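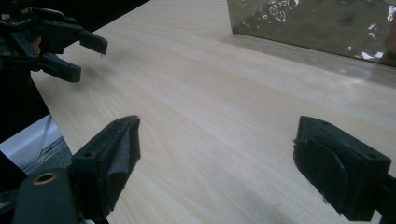

## Tables and worktops: care questions

**How soon can I use my table after it arrives?**
The same day. The oil is fully cured before the table leaves the Visollow workshop. Keep very hot dishes off it for the first week.

**What finish do you use?**
Most tables get two coats of Kvaran hardwax oil. Tables ordered before November were finished with Canex, a thinner oil that needs topping up more often. The label under the top tells you which one you have. If the label is missing, send us your order number.

**Can I put one oil over the other?**
Kvaran over Canex is fine if you sand lightly first. We don't recommend Canex over Kvaran. It stays sticky.

**How do I clean it day to day?**
Damp cloth, then a dry one. A drop of dish soap is all right for grease. No vinegar, no bleach, no scouring pads.

**There's a white ring where a cup stood. Is it permanent?**
Usually not. Leave it overnight -- many fade without help. If it's still there, rub a little oil along the grain with a soft cloth and wipe off the extra after ten minutes.

**What sandpaper should I buy?**
180 grit for scratches, then 240 to finish. Always sand with the grain.

**What do I do with the oily rags?**
Lay them flat outdoors to dry, or soak them in water before throwing them out. Balled-up rags can catch fire.

**My table has a small crack at one end. Should I worry?**
Short cracks at the end grain are common in dry winter air. If it is longer than your finger, send a photo to Mireille Shboul in repairs.

**Will the color change?**
Yes. Pale woods turn a little yellow in sunlight. Move lamps and bowls now and then so the top ages evenly.

**How much does refinishing cost?**
$313 for a top up to six feet long, $207 for a side table. Pickup is extra.

**Do you still make the Ziltska bench?**
No, but we have spare legs and bolts for it. Ask for part 2427.

**Can I use a table outdoors?**
Not with these finishes. A covered porch is still too damp.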